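Pudeck pushed its 2 update to everybody over the last few days. I've been running it on my own tablet and on the two we use at work. Posting notes as I go.

1/ The short version: the new home screen is fine, the new account rules are not, and battery life is a little better. If you only read books and check mail on it, you can install it tonight and not think about it again.

2/ The download is 547 MB. Over the office line it took under half an hour. At home I gave up and left it going while I made dinner. You need to be plugged in or it refuses to start.

3/ Home screen. The clock finally moves. You can put your apps in folders, and folders can be renamed. The old dock held four icons and the new one holds six. Long press still brings up the delete button, and I still hit it by accident.

4/ Mail. One inbox for all accounts. Search now looks inside messages and not just at subject lines. I have 400 messages in my work folder and results came up right away. Attachments still open in a separate viewer that forgets where you were.

5/ Accounts. You now have to sign in with a Pudeck account to get any app, including the free ones. Before this an email address was enough. The sign-up form asks for a phone number and won't let you leave it blank. I don't see why a calculator needs my phone number.

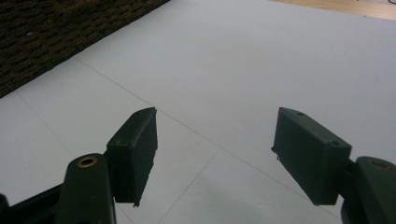 6/ Sync. Notes and bookmarks go through Pudeck's own servers now. Saraç, the notes app most people I know use, still has its own sync, and the two fight. I ended up with two copies of every note. Turn one of them off before you sign in.

7/ To turn it off in Saraç: Settings, then Storage, then uncheck "Keep online copy." Do it on every device you own. I missed one and had to clean up again.

8/ Battery. Same test as I ran in May: screen at half, wireless on, one video on repeat. It lasted 84 minutes longer than it did then. Part of that may be the screen, which looks dimmer to me at the same setting.

9/ Things they said were coming and aren't in here: printing, a real file browser, and more than one user per tablet. The release page says "in a later update" for all three. It said the same thing last time.

10/ Going back. You can't, at least not with anything Pudeck gives you. Copy off whatever you care about first. The backup tool skips music you didn't buy from their store, so do that part by hand.

11/ Several people asked about the Clarcombe keyboard. It pairs and types fine. The volume keys don't work and the search key opens the browser. Mildale's keyboard has no problems that I could find.

12/ Both work tablets are staying on the old version until the sync thing is sorted out. Mine stays on the new one. Will add to this if a fix comes out.

December 14, 2010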